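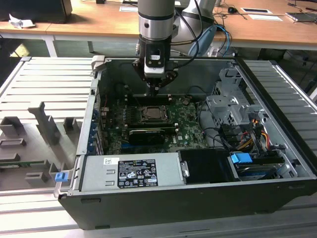

Gorazd Popescu wrote to us that our Friday status report had outlived everyone who ever read it, and could we please find somebody to go looking for more like it. We laughed, and then we spent a whole afternoon going through our own habits, and by the end of it we had agreed that he was right and that we would need help.

Filed under: Work & Habits / Calls for Participants

So we are looking for 4 people to join the Cledulia reading and listening group, which will meet online through November to talk about the customs that workplaces keep long after the reason for them has gone. You might be a nurse, a payroll clerk, a school principal or a person who has just retired and finally has time to wonder why every form had to be signed twice. We would love to have you, whatever your line of work!

What we ask is fairly gentle. You would keep a small diary of the routines you meet in your week, come to 2 evening conversations, and write one piece of up to 2000 words for our blog – a story, a complaint, a fond defense of some old custom you would hate to lose. Tove Frandsen will edit the pieces with you, and she is patient with people who have never written for strangers before.

We can pay each participant $145 once the piece is in. It is a modest thank-you, I know, and we wish it were more.

To apply, send us a few lines about yourself and one ritual you have wondered about, with "Cledulia group" in the subject line, by 8/8/20. Please don't send a résumé. A rambling letter is quite all right, and we do read them to the end.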